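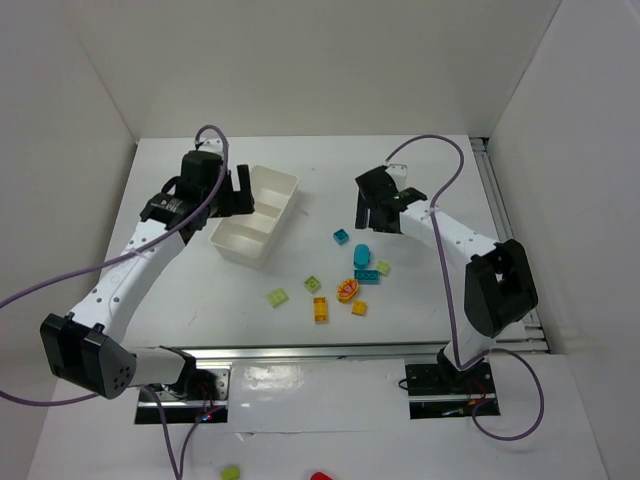

Tarketti Toy Swap: Minutes of the October Meeting

Minutes taken by Dorottya Fekete, so blame me for the spelling and the length (I know, I know, last month ran long too).

Start: 6:45 p.m., in the back half of the Tarketti building, after we found the right key
Missing: our two teachers, who had conferences, and the grandmother who runs the puzzle shelf, who sent lemon bars in her place. Thank you!!

1. Last month's minutes

Read by most people while eating. One correction: I wrote that the marble run came back with all its tracks. It came back with all its tracks except the curved one, and the curved one was found later in a rain boot. Approved with the boot added.

2. Small pieces, sorting of

This took up most of the evening and I'm fine with that, it needed doing. We have talked about the building pieces at every meeting since summer and always ended up moving the bin from one shelf to another.

What we have now is a white tabletop with walls on three sides, small toy building pieces scattered on it, and a white tray with compartments. People like the walls. I like the walls! At my kitchen table I lose half of everything over the back edge and then it's me and a flashlight under the radiator. The other thing I like is the plain white surface. Small pieces on a patterned tablecloth are a nightmare, and if you have ever looked for a connector peg on a Persian rug you have my full sympathy.

The long discussion was over how to sort. It went like this.

The dad with the twins wants everything by color. His kids build by color, they ask for pieces by color, and a four-year-old can put things away by color without help. All true.

I want everything by shape, and I said so at some length. If you've got one bin with every piece of a single color in it, you still have to dig through the whole bin to find the little flat one you need. Whereas if all the little flat ones are together you can spot the color right away. I have been doing it this way at home for years and I will not be moved on it.

Our newest family asked why we don't just sort by which set the pieces came from, which made us all go a bit quiet, and then we had to admit that we don't know which set most of them came from. Some of the loose ones have been with us since before the swap had a name. So that's out for the mixed pieces, but it's clearly right for the boxed sets, and we'll keep doing it for those.

Where we landed: mixed pieces go by shape first. If one compartment gets too full to see the bottom, split that one by color and leave the rest alone. The twins' dad voted for this on the condition that we try it through winter and look at it again. Fair enough. All in favor except one, who said he was "in favor of going home."

Things people called out while I was trying to write, in no special order:

Wheels and axles should stay together, even if that breaks the shape rule. Agreed.
Anything chewed goes in the chewed cup. We do still have a chewed cup. It's the one with the faded sunflower.
Please don't fill a compartment to the top, the pieces hop over into the next one when somebody lifts the tray.
Things that aren't building pieces (beads, game tokens, one baby tooth in August) go in the envelope taped inside the cupboard door. The tooth has been claimed.
Can we please, please stop putting dry erase markers in with the toys.

3. The two boxed sets

We counted both big sets last week, and I want the numbers written down so we don't have to do it again in spring.

The Nanis starter box should have 136 pieces and has 136 pieces. I counted it twice since I didn't believe it. That set goes out more than anything else we own, so whoever has been borrowing it, you're lovely people and I'd like you all to borrow my car.

The Zeng village box should have 282. We are short 31. Yes, 31, that's not a typo. Most of what's gone is roof pieces, which means you can build a very nice village as long as it never rains. We talked about whether to take it off the shelf, and there were strong feelings on both sides. The case for pulling it is that a kid takes it home, follows the booklet, gets to step nine and bursts into tears (this was my kid). The case for leaving it is that plenty of children never open the booklet and don't care.

Decision: it stays on the shelf with a big note on the lid saying it's short on roofs and the booklet won't work all the way through. I'll do the note. Meanwhile, everybody who has had it since June is asked to look under the couch, in the couch, in the car, and in the pockets of whatever your child was wearing. I'm not pointing fingers. I found two of them in my own dryer this morning and they're already subtracted from the count.

4. Washing

The question was whether we wash pieces before they go in the tray or after a set comes back, and who does it. Right now it's whoever feels guilty.

New plan, which I think is a good one: if you return a set, you wash it at home before you bring it in. Mesh bag, bowl of warm water, a squirt of dish soap, swish, rinse, lay them out on a towel overnight. Please don't use the dishwasher. Somebody did, and I have seen the result, and a few of those pieces are now more of an abstract shape. Stickered pieces get wiped with a damp cloth and that's all.

And let them dry the whole way! Pieces with hollow undersides hold water for ages. Shake them, flip them over, leave them longer than you think. The smell when you open a box of damp pieces after two weeks is something I'd like to never meet again.

There was a side conversation about vinegar that I lost track of. If you were part of it, please write down what you decided and I'll stick it in next month.

5. Labels for the tray

We agreed we need labels and then couldn't agree on what they should say. "Flats" means one thing to me and something else to the family with the workshop. "Bits" was suggested for all three compartments. "Pokey ones" got a big laugh and, I'm sorry to say, also got the most votes.

We're going with drawings in place of words, since half our members can't read yet anyway. One simple outline per compartment, done in black marker on masking tape so we can peel it off when we change our minds (we'll change our minds). The twins have offered to do the drawings and I've accepted on behalf of everyone. Their dad will check that a wheel looks like a wheel.

6. Flitideck

For new people: Flitideck is the floor game with the folding board, and it's the loudest thing we lend. We've had a request to buy a second one because the waiting list has gotten silly.

Arguments for: kids love it, it's good for mixed ages, and you can play it with a broken arm (tested). Arguments against: it's big, we have no shelf deep enough, and the family in the downstairs apartment at my place would like a word with whoever invented it.

We didn't decide. The idea that got the most nods was to shorten the loan on the one we have to a single week and see if the list goes down on its own. We'll try that until the next meeting. If it doesn't help we'll talk about a second one, and also about where on earth it would live.

7. Lids

I added this one myself. We own more lids than boxes. I don't know how, it can't be possible, and yet there's a stack of them behind the door as high as my hip. Please take a look at home for boxes with no lid, bring them in, and we'll play matchmaker for ten minutes at the start of next time. Whatever is left over goes to the school for paint trays. They've already said yes and sounded weirdly excited.

8. Anything else

The lamp by the puzzle shelf still flickers. The workshop family will look at it.

There's a request for more toys for kids over nine. They're too old for most of what we've got, and too young to be stuck on the bench watching their little brother pick. Ideas so far are gear kits, a beginner knitting box and anything with magnets. Bring suggestions, and if you have something gathering dust in a closet, bring that too.

Someone left a gray cardigan and a very good ice scraper. Both are on the hook.

Lemon bars: gone by item 3. I had two and I'm told that was the limit.

Jobs before next time

Me: note for the lid of the Zeng box, copy of the counts for the inside of the cupboard.
Twins and their dad: drawings for the tray, masking tape version.
Workshop family: lamp.
Newest family (thank you for jumping in!): write the washing instructions on a card we can tuck into each set, short enough that people will read it.
Everybody: couches, dryers, car seats, roofs. Boxes with no lids.

We wrapped up at 8:20 p.m. The next meeting is at the same time in the same place, and the key is now on the green string inside the mail slot, so please put it back there when you leave and don't take it home in your coat like I did.

Dorottya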